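Former Caltar Depot site – questions and answers

Updated December 31, 2022. Replaces the November sheet. If you printed that one, throw it out, the phone hours were wrong.

What is the Caltar Depot site?

Old Army supply depot on the east side of Ternadstead. Fuel storage, vehicle repair, a rail spur. Closed, fenced, handed to the city. 183 acres including the strip along the creek.

Who owns it now?

The city of Ternadstead owns most of it. The rail spur is still federal until the transfer papers are signed. No date for that yet – please stop asking the front desk, they don't have one either.

Is the soil contaminated?

Parts of it, yes. Mainly diesel and heating oil near the old tank farm, plus some solvent behind the repair shops. The housing blocks on the north end came back under the state limit. The creek strip has been sampled once and will be sampled again before any decision on opening it.

Is my well safe?

If you're on city water, this doesn't affect you. City water comes from the reservoir on the other side of town. If you have a private well within 1000 feet of the fence, you can get it tested free. Fill out the well form at city hall or leave a message on the site line with your address and a daytime number. Results come by mail. Bring the letter with you if you have questions about it, we can't look up results by name.

Who is doing the cleanup?

Grirkier has the contract for soil removal and hauling. Cuadros does the sampling and the lab work. Two separate companies on purpose, so the one digging isn't the one grading the dig.

How much dirt is coming out?

3782 cubic yards in the first phase. Mostly tank farm. Phase two depends on what the sampling says once the first pits are open. Could be small. Could be not small.

When do the trucks run?

Weekdays, 8 to 4. Depot Road to the highway, no side streets. Loads are covered. If you see an uncovered load or a truck on Miller or Orchard, call the site line with the time and the truck number if you got it. Street sweeping on Depot Road at the end of each hauling day.

Will there be dust or smell?

Some. Pits get sprayed down and there are air monitors on the fence at the north and west sides. A fuel smell near the gate on warm days is possible. If you smell it strongly inside your house, call – don't wait for the next meeting. Readings are posted weekly on the board outside the library.

What happens to the buildings?

Barracks and the mess hall come down. The two brick warehouses stay for now. The city wants them leased as workshop and light industrial space, and the rent goes back into upkeep of the site.

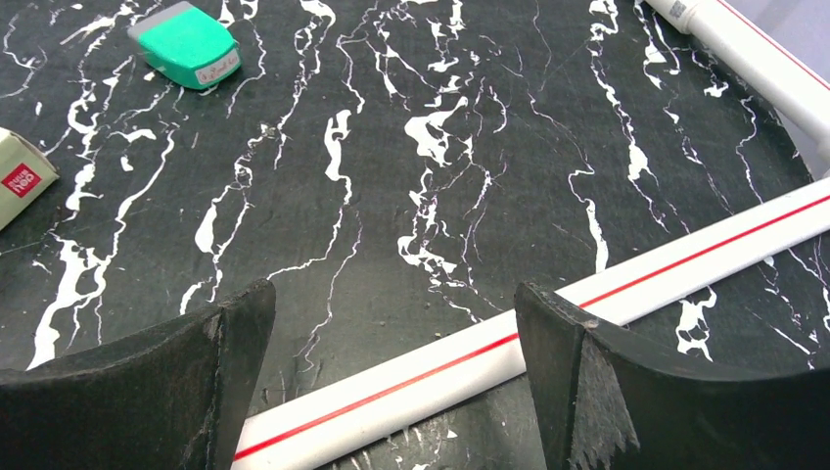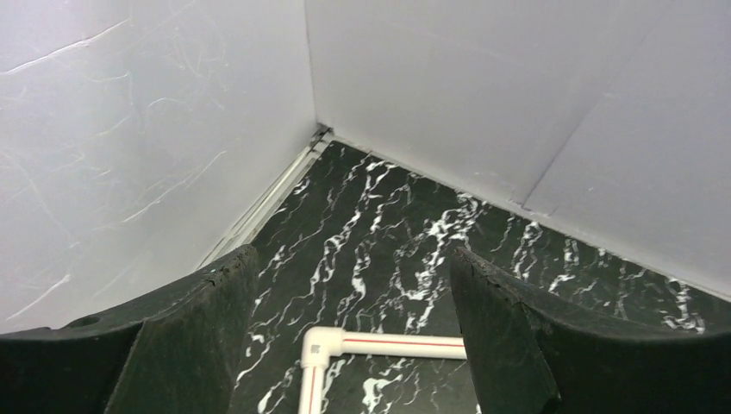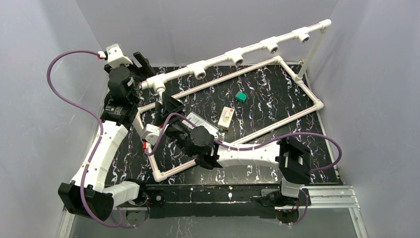

Can I rent space in the warehouses?

Not yet. Interest list only. Put your name, the square footage you need and what kind of power on the form. Being on the list isn't a promise of a unit and it isn't first come first served. The council sets the rates, and they haven't.

Is it safe to work in there?

The warehouses had their own indoor air check, seperate from the soil work. Both passed. Floors were sealed in warehouse A. Warehouse B still needs work on the drains before anyone can take a long lease.

Can I walk my dog there?

No. Whole site is closed to the public, including the creek side. The hole in the fence by the ball field has been patched and will be patched again.

What about the veterans memorial by the gate?

Staying where it is. You can visit in daylight hours. Park on the grass side, not in the truck lane. The plaque was taken down for cleaning and will be put back in the spring.

Who pays for all this?

Federal money covers contamination from when the depot was active. The city pays for demolition, fencing and anything to do with the warehouses. There is still an argument going over the creek strip and who owes what. The city has sent its claim to the defense department. No answer so far.

Will my taxes go up?

Nothing in the current budget raises property tax for this. Next year's budget isn't written. Ask at the budget hearing, it's the right place for it.

I used to work at the depot. Should I see a doctor?

We can't give medical advice. If you worked in the tank farm or the repair shops, tell your doctor that, and mention fuel and solvents. The county health office has a one page sheet you can take along. Former civilian employees can ask for there work records through the federal records office – takes a while, start early.

I found something odd in my yard. Metal, old can, whatever.

Leave it there. Don't dig around it, don't put it in your truck and bring it to city hall. Call the police non-emergency number and keep kids and pets away from it.

What will the site be in the end?

Draft plan has housing on the north end, workshops in the middle, park along the creek. Draft only. The park part can't go ahead until the creek results are final. Copies of the map at the library and at city hall, second floor.

How do I comment?

In writing, by mail or in the box at the library. Comments on the phone line don't go in the record. Include your street so we know which side of the site you're on. You don't have to sign it.

Where do I find the full reports?

Library, reference desk, three blue binders. Can't be checked out. Copies are ten cents a page. The lab tables are in the third binder, toward the back.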